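Ticket: Plikosero label sheets printing shifted after update
Opened by: Fatemeh Abbasi, 12th August

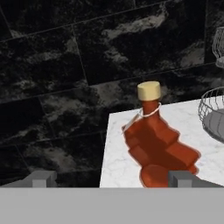 Hi again! So I run a little mail-order pantry shop (syrups, jams, that sort of thing) and I print all my bottle labels from Plikosero on a Wesari printer. Since the last update everything lands too low on the sheet. The first row is fine, the second is a bit off, and by the bottom the ingredients are sliding onto the next label. I've got an order of 200 going to a store in Medina and I'd love to not cut these by hand!

What I've tried so far:

Restarted everything. No change.

Turned off "fit to page." It was already off, but I toggled it anyway and printed a test on plain paper. Same drift.

Made a new template from scratch, 16 labels to a sheet. Still drifts, so I don't think my old file is broken.

Update, same evening: found something! The paper size in Plikosero says Letter, but the printer's own menu had switched itself to A4. I set it back to Letter and the top half lines up perfectly now. The last 2 rows are still a hair low.

Could that be the Nukeline driver? It's the only other thing that updated. I can roll it back if you tell me which version to grab. I've attached the template and a scan of the test sheet.

Thanks so much,
Fatemeh

Status: waiting on support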